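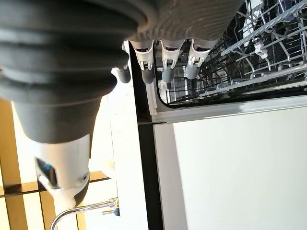
Four grey fingertips, all pointing down.

Hello again from Jellarthorpe, and thank you to everyone who wrote in about winter hands! Cold, cracked knuckles seem to be going round the whole village (mine included, after a week of digging over the leeks), so Tegan Tautahi has kindly agreed to run her hand care evening once more in the reading room. She'll be making up a beeswax balm, the same one she brought to the July fair, and there will be 50 little tins to take home, one each please, with a donation towards the roof if you can manage it. Do bring an old saucepan if you'd like to have a go yourself, and a tea towel you don't mind spoiling. Doors open at 11 and the kettle will be on well before that.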